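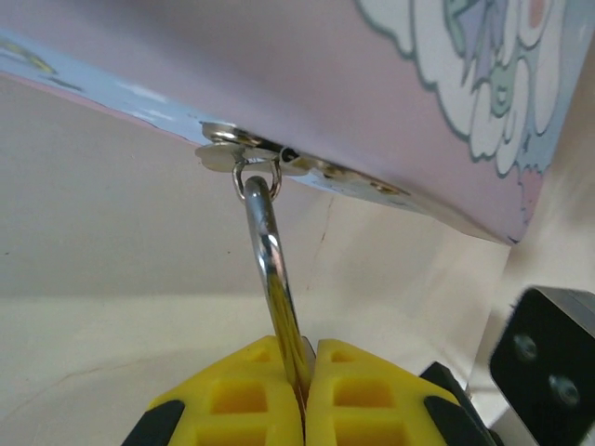

Please tell us more this time about what the evenings are like and a little less about the heating bill, came the reply from Flosura after our spring report, and we were very glad to get it. So the heating bill gets one sentence: it is paid, and it came in slightly under what we had budgeted.

Ida, as you know, is our read-aloud program for people who have stopped reading on their own, whether through poor eyesight, tiredness or simply having lost the habit. Since May we have run eight evenings in the old dining room at Lapiņa. The first was very quiet (I think we were all a bit shy), but by the third people were arriving early to get the good chairs, and there was a lively argument over whether to skip a chapter about sheep farming. We read it. It was long.
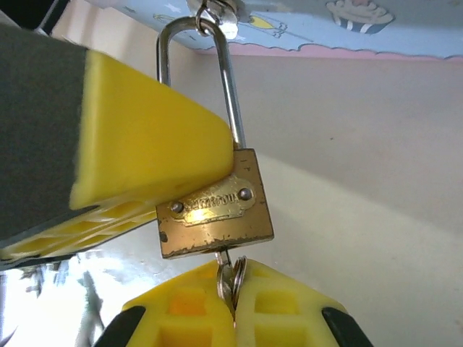
Brass-colored padlock with a decorative nameplate.

The large-print collection now stands at 532 titles, with mysteries and sea stories borrowed most. Poetry goes out less often, but it does very well read aloud, and two of our regulars now ask for it at the end of each evening – always the same poet, and always with the lights turned down.

We had hoped to start a daytime group as well, and I am sorry to say that has slipped. The bus timetable changed over the summer and the new one leaves people standing outside for most of an hour before the doors open.

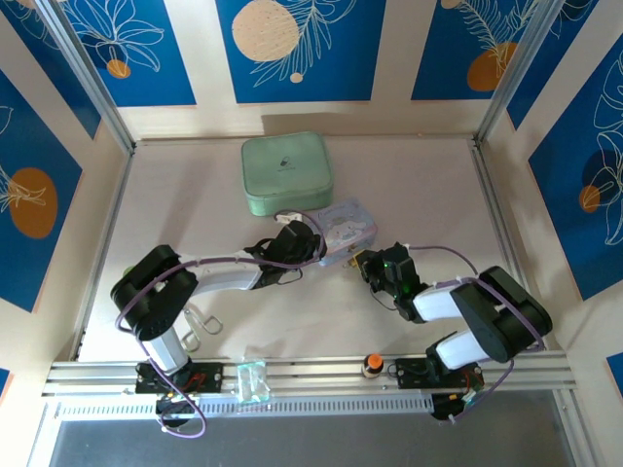
The bus company has been friendly about it, and a slightly later start may solve the problem. We would like to try this in the new year, with your agreement, using the money set aside for daytime refreshments. Nothing extra is needed.

Training has gone better than I dared hope. Five new readers have finished the short course, and each has sat in on an evening before taking a turn. The part they found hardest was reading slowly enough!
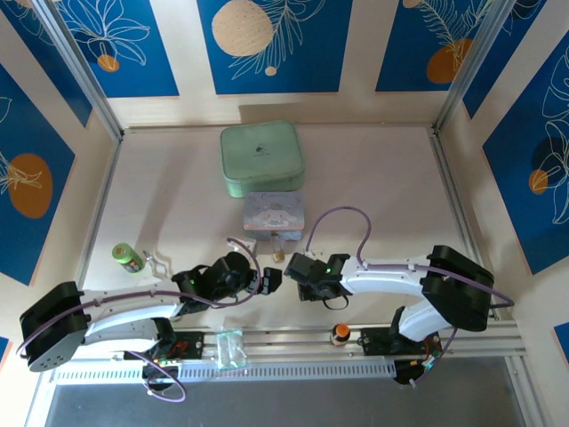
Prepared by Märta Ekström, Drudamus

Our plans for the coming months are modest. We will keep the evenings going, replace the reading lamp that buzzes, and buy a second set of the short story collections, which are about worn out. I will send the full accounts separately, along with the dates, and you would be very welcome to come and listen.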